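Fudham water rates to rise in January

Monday, July 20, 2009

Households in Fudham will pay more for water starting in January after the town council voted 3 to 2 last week to approve a new rate schedule. The increase is the first in three years and will appear on bills as a higher base charge. The price per gallon stays where it is.

The new schedule covers all 3,797 residential accounts on the town system. Homes on the Brosik side of the river, which buy their water from a separate district, are not affected.

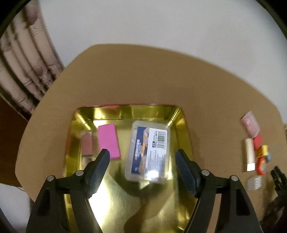 A gold-colored tray on a brown tabletop.

Town clerk Ghazal Hassanpour said the extra money will go toward replacing the main under Helto Road, parts of which date from when the road was still gravel. The line has broken twice since the start of winter. The second break left the blocks between the post office and the Amini Street bridge under a boil notice over a weekend and closed the elementary school the day after.

Work on the main is expected to start in the spring and will be done in sections, beginning at the bridge end. Helto Road will be down to one lane while crews are digging. Residents on each section will get a card on the door before their water is shut off, and the shutoffs are planned for weekday mornings.

Council member Gholamreza Hosseinzadeh voted against the schedule. He said a flat increase is harder on people who live alone and use little water, and he had asked for a rate tied to use. The motion to send the schedule back for changes failed by the same margin.

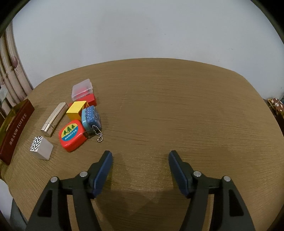 Customers who want to lower their bills can start with leaks, according to a sheet the water office is mailing with the August statements. A toilet that runs between flushes is the most common one, and a few drops of food coloring in the tank will show it. If color reaches the bowl before anyone flushes, the flapper needs to be replaced. The sheet also asks people to look for damp in places that are easy to miss, such as the bottom of a wall behind a long curtain, where a slow leak from a pipe can go on for months. A stain that spreads or paint that bubbles should be looked at. The office will read a meter a second time at no charge if a customer thinks a bill is wrong.

People age 65 and over and households that already get help with heating costs can apply for a reduced base charge. Forms are at the town hall front counter and at the library. Applications turned in by the end of November will count toward the January bill. Later ones take effect on the bill after that. Renters whose water is included in the rent can't apply, though their landlords may do so for units that have their own meter.

The council held two public hearings before the vote. Most of the questions at the second were about the road work and how trucks would reach the feed store while the lane is closed. The town engineer is to bring a detour plan to the September meeting.
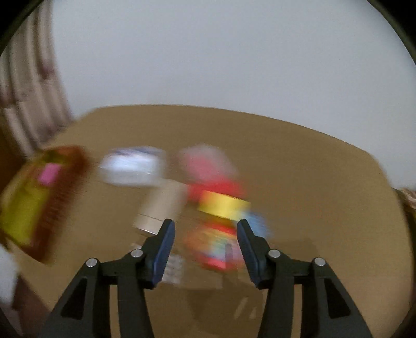 Yasaman Azimi told the council she could live with the higher charge but wanted the water office to stay open one evening a month, as it did before the counter hours were cut. She said she had taken time off work twice to sort out a bill that was mailed to her old address. Hassanpour said evening hours would be considered when the budget comes up in the fall.

The full rate schedule is posted outside the clerk's office. Bills will continue to go out every two months.

3 comments | Share this story

Contact the newsroom | Copyright 2009 | Back to top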